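Small Collections Deserve Published Catalogs

Natural history collections are often judged by size. A regional cabinet of 2,364 pinned beetles attracts little notice beside a national museum, and its budget reflects that. This essay argues that such collections should be cataloged and published first.

The Birkar collection illustrates the point. Its ground beetles were gathered within a single river valley, and each specimen carries a label giving the locality and the collector. When Gisela Stüber reviewed the material, she found 475 specimens that had never been identified beyond genus. No specialist had asked to see them, and none could have known that they existed.

Opponents hold that cataloging draws staff away from field surveys. Horácio Carrilho has made this case with care, and the concern is a fair one. A survey without reference material, however, produces names that cannot be checked. Two closely related species may differ only in the shape of a bristle or a claw, and a photograph will seldom settle the matter.

Loans between institutions present a further difficulty. Many curators decline to send material by mail, and the specialist must then travel or go without. Clear standards for packing and insurance would answer most of their objections.

Bubble wrap on dark brown marble
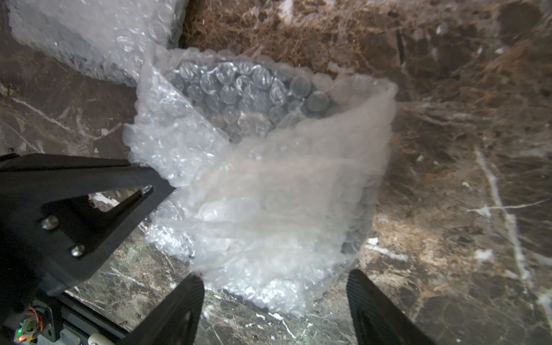
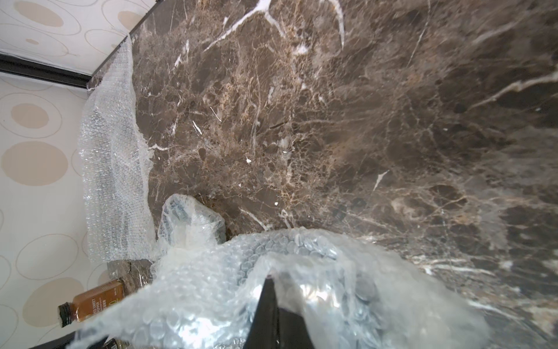 What Funding Bodies Should Require

Any grant for new collecting should reserve a share for identification and labeling. Records should be open to the public within five years of collection.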